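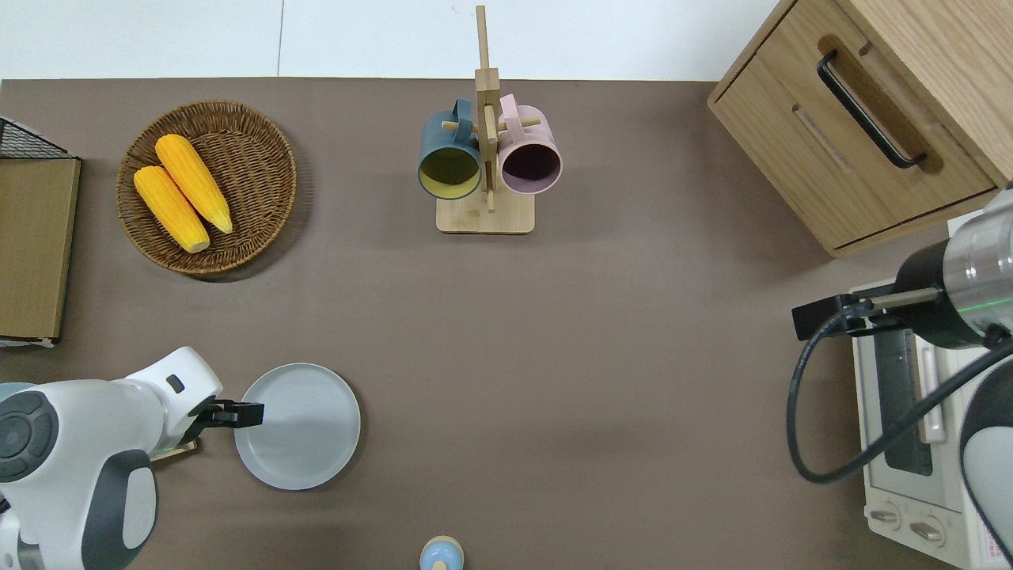
Section 4: Setting Up Your Countertop Corner

Now that the Dandby mug tree is out of its box and you have checked the parts against the list in Section 2, it's time to put it together and find it a good home. Please don't feel you have to hurry through this part. Most people are finished in 25 minutes, and a fair bit of that is spent moving things along the counter and back again, which is half the fun of it.

You will need the square base, the post, the pegs, the bag of felt pads and a soft dry cloth. No tools are called for. If you bought the Mateos woven basket along with the mug tree, keep it close by, as we'll get to it in the second half.

4.1 Putting the mug tree together

1. Wipe every piece with the dry cloth. Bamboo picks up a little dust in packing, and it's much easier to reach now than later.

2. Turn the base upside down and press one felt pad onto each corner. Hold each pad for a slow count of 8 so the glue can take.

3. Set the base right side up on a flat table and lower the post into the hole in the middle. Turn it clockwise until it stops. It should feel snug — please don't force it past that point, or you may strip the thread.

4. Push the pegs into the post one at a time, starting at the bottom and working your way up. Give each one a small twist as it goes in. The pegs should tip up slightly at their outer ends, so that a handle slides toward the post and stays there.

5. Stand back and look at the post from two sides. If it leans, give the base a quarter turn (90 degrees) and look again. Quite often the counter is the part that leans, and an extra felt pad under one corner will put things right.

Note: A faint grassy smell is normal with new bamboo and fades after a few days in an airy room.

4.2 Choosing a spot

6. Place the mug tree toward the back of the counter or table, near the wall, with enough space behind it that the pegs don't scrape the paint when you turn it.

7. Leave a clear hand's width between the mugs and any toaster oven, kettle or coffee maker. You'll want to reach for a cup without brushing against something hot, and you'll want to open the oven door all the way too.

8. Check the drawers and cabinet doors nearby. Open each one fully before you settle on a spot, and have a look at where the handles end up.

CAUTION: Never store the mug tree or a woven basket on top of a toaster oven, even when the oven is off. Bamboo and wicker can scorch.

4.3 Hanging your mugs

9. Start with your two heaviest mugs and hang them on opposite sides of the post, at the same height if you can. Loop the handle over the peg and let the mug settle before you let go.

10. Add the rest in pairs in the same way. Mugs that are one color outside and another inside look especially cheerful here, as the insides show when they hang — a dark blue one with a yellow-green lining, say, or a pale pink one that's deep purple within.

11. Let washed mugs dry on a rack or a towel first. A drip now and then does no harm, but water that sits on the base overnight can leave a ring.

CAUTION: Very large mugs and beer steins are too heavy for the pegs. If the base lifts at all when you let go of a mug, take it off again and keep it in the cabinet.

4.4 Filling the basket

12. Shake out any loose bits of wicker over the sink and set the basket down on the other side of the mug tree from your oven.

13. Use it for things you'll eat soon. Onions, lemons and bread rolls all do nicely, and so do a couple of ears of corn waiting for supper. In July, when the kitchen gets warm, move corn you aren't cooking that day to the refrigerator.

14. Line the basket with a clean napkin if you're putting in anything soft, such as peaches or ripe tomatoes.

Note: The Votix wire basket is sold separately as item 2925 and suits a shelf or ledge better than the table. See Section 5 for how to place it.

Once a month, give each peg another small twist and wipe down the post. If a peg has worked loose and won't tighten, write to Mustis customer care and ask for the spare peg set.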